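Floltomik revises folding guide for club kit ahead of December changeover

16/11/2020

Floltomik, the Kokmont laundry and textile care service, has issued a revised folding guide for sports clothing, replacing the two-page sheet it has supplied to club laundry customers until now. The revision takes effect at the December changeover, when winter and summer kit are exchanged.

The main change concerns work surface. The earlier sheet assumed a table at hip height. The new one adds a procedure for folding on a sofa seat, which according to Floltomik is where most kit returned to households gets sorted. In a survey of 1,116 customers, 70 per cent said they folded in the living room.

"A seat cushion has give in it, and the weave grips the cloth," said Hae-won Ahn, who wrote the procedure. "You can't slide a garment flat the way you would on a laminate top. You lift it and set it down again."

The procedure calls for a firm, flat seat cushion in a colour that contrasts with the garment. Back cushions stay in place. The garment is opened out, the sleeves are turned in to the body, and the body is doubled from the hem toward the collar. The thicker doubled edge faces the person folding. Finished bundles are set down with that edge forward, so that they can be picked up without the layers separating.

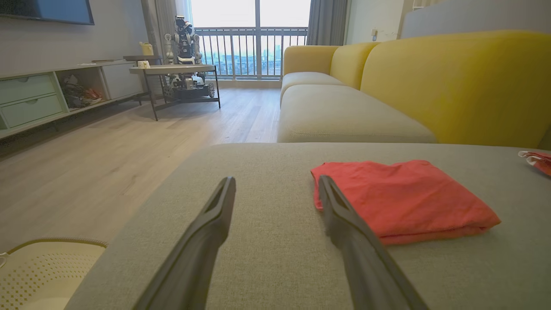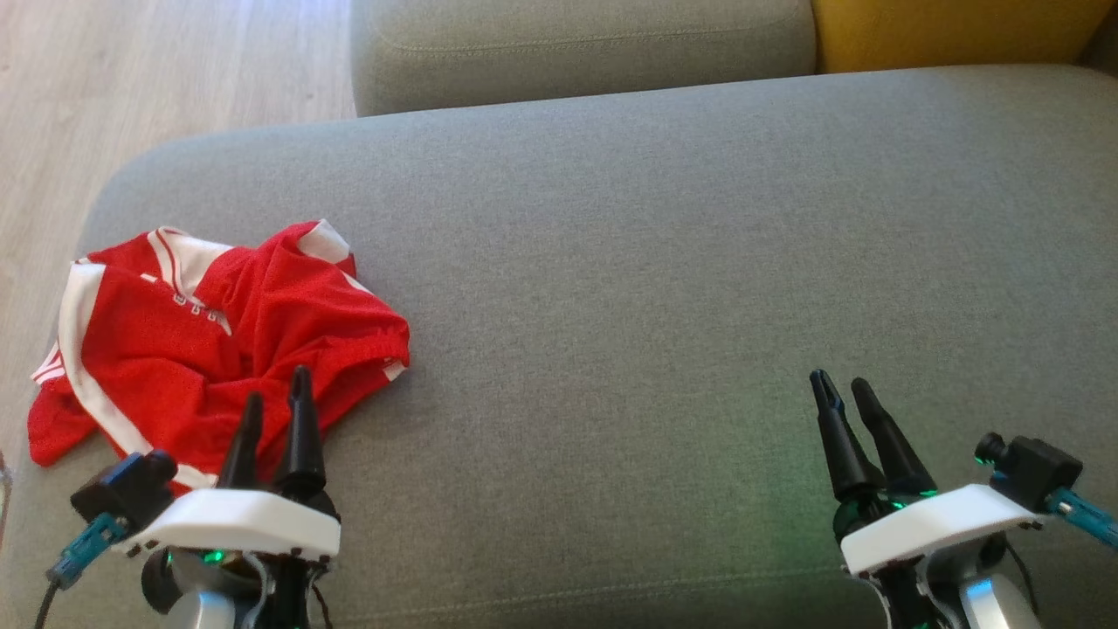 Red fabric on a grey sofa seat: a folded bundle in the first photo, a crumpled jersey with white trim in the second.

Mesh jerseys get a section of their own. The guide notes that open-knit polyester does not hold a crease in the way cotton does, and that a fold pressed by hand will relax if the bundle is left unsupported. Contrast trim is treated as a reference line -- a side stripe, where there is one, should run parallel to the long edge of the bundle. Printed lettering is folded to the inside with no crease across it.

Abhishek Pandey, who handles quality checks at the Kokmont depot, said trim alignment would replace overall dimensions as the first check on returned bundles. "Dimensions vary with the size of the jersey. The stripe is either straight or it isn't," he said.

Stack height is limited to 10 bundles on a hard shelf. No stacking is recommended on upholstery, where the rounded front edge of a cushion lets a pile lean outward. Garments that have not been folded should be kept to one end of the seat, clear of the finished ones.

Llinos Lloyd, kit manager for a junior soccer program in Kokmont, said the sheet matched her own practice apart from the direction of the final fold. She doubles from collar to hem and does not intend to change. Floltomik said either direction was acceptable provided one batch was folded the same way throughout.

The guide does not cover shorts or socks. A supplement for both is being drafted by Vratislav Ondrejka, with no release date set.

Printed copies will be included with orders leaving the Kokmont depot from the start of the changeover. Customers who still have the earlier sheet are asked to recycle it.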